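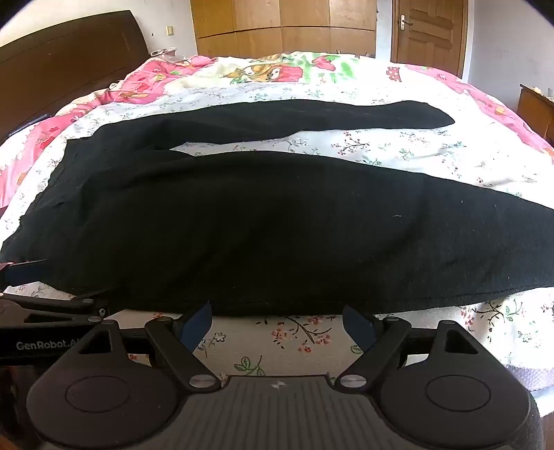 Black pants laid on a bed with floral bedding

A lodging agreement is an arrangement in which a person pays to live in part of a home while the owner or main tenant continues to live there. The paying occupant is called a lodger, and the person who grants the room is usually called the host or resident landlord. Lodging differs from an ordinary tenancy mainly in the degree of control the occupant has over the space. A tenant normally has the right to exclude others from the rented premises, including the landlord. A lodger normally has permission to use a room and certain shared areas.

Legal status

In many common-law systems a lodger holds a license, a personal permission to occupy that gives no interest in the property itself. Courts look at how the arrangement works in practice as well as at the title of the document. A paper headed "license" may still be treated as a lease if the occupant has sole control of a self-contained unit. Features that point toward lodging include a shared kitchen or bathroom, access to the room by the host for cleaning, and the supply of meals or linens.

Rules vary widely. In some places a lodger has the same protection as any other residential tenant. In others, a single lodger in an owner-occupied home falls under a separate and shorter set of rules, while a second lodger brings the home under general rental law or local rooming house licensing.

Terms

Agreements may be written or oral. A written agreement commonly covers the rent, the payment date, the deposit, which rooms are shared, guests, smoking, pets and the amount of notice needed to end the stay. Utilities are often included in the rent. Where they are not, the agreement may set a fixed monthly amount or a share of each bill.

Furniture is usually provided by the host. A bed, a place to store clothes and some form of window covering are typical, and bedding may or may not be included. A signed list of contents is often attached, and is used at the end of the stay if there is a dispute over the deposit.

Ending the arrangement

Notice periods for lodgers are often shorter than those for tenants. Many agreements tie the period to the rent cycle, so that a lodger who pays weekly gives or receives one week of notice. A host who is also a tenant has a further limit: if the main lease ends, the lodger's permission generally ends with it, unless the property owner agrees to a new arrangement.

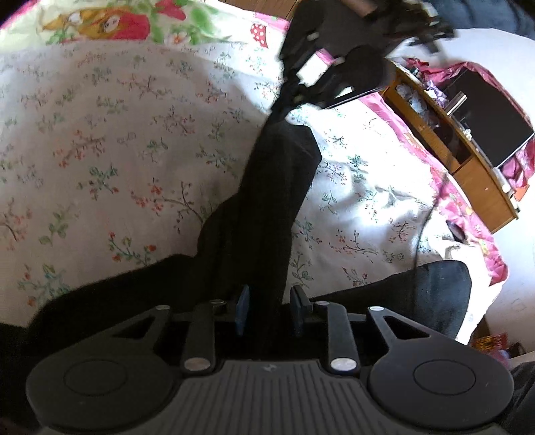

Black hand-held gripper with silver rivets

Town of Caron

The town of Caron regulates lodging through a room registration ordinance, in force since June 1, 2024. Hosts with one lodger are exempt. Hosts with two or more must register each room, pay a yearly fee of $48 per room and allow an inspection every 5 years. No home may have more than four lodgers. Registrations are renewed in January.

The ordinance replaced an earlier rule that treated any home with a lodger as a boarding house. In a report prepared for the town, housing researcher Beryl Rudd found that the earlier rule was seldom enforced and that some 66 hosts were renting rooms without the required permit. Her report recommended a minimum notice period of 20 days for all lodgers, and the town adopted it without change. The figure applies even where the rent is paid weekly.

Aurélien Courtois, a landlord in the neighboring district of Tillard, objected to the inspection requirement on privacy grounds. The final text limits inspections to the registered rooms, exits and shared areas.

Room listing services

Hosts and lodgers often meet through listing services. Workent, which operates in Caron and Tillard, asks hosts to state whether they live at the address, and marks a listing as a lodging or a tenancy on that basis. The label has no legal effect. Curora offers a standard lodging agreement drafted by Severin Stöckli, with optional clauses on meals, parking and working from home.

See also

Boarding house
Holdover tenant
License (property law)
Security deposit
Sublease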